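Chapter 9
Sorting Things Out

Before you can put anything away, you have to decide what it is. This sounds like the sort of work a toddler could do, and toddlers are in fact quite good at it. Adults are slower, having opinions.

Take an eggplant and a banana. Both go in the fruit bowl, says the botanist, who has never had to live with the result. The cook sends the eggplant to the vegetable drawer. Now suppose the banana is a toy. It leaves the kitchen altogether, unless you sort by shape, in which case it stays exactly where it was. Add something soft and dark gray, or a block of black foam, and most households reach for the drawer where the batteries live.

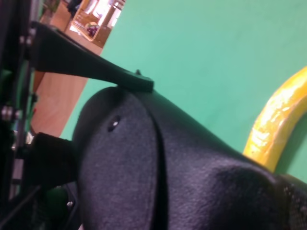
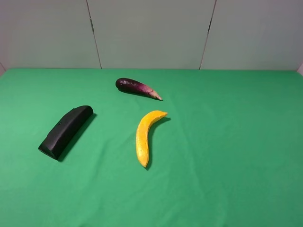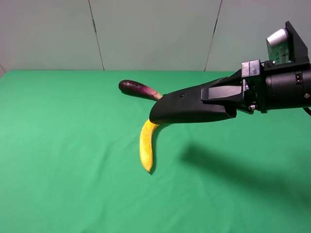 A green cloth, with an eggplant and a yellow banana shape on it, in the second and third pictures.

Teresa Hegarty, whose storage manual for Clilis ran to 155 pages, allowed no such drawer. Every object got one home, chosen by use. Enda Kinsella, her editor, pointed out that her own desk had three. We will side with Hegarty in this chapter and with Kinsella in the next.

Exercise 9.1. Empty one drawer onto a table. Sort the contents by use, then by material, then by size. Write down which objects moved each time, and which you were tempted to put back without looking.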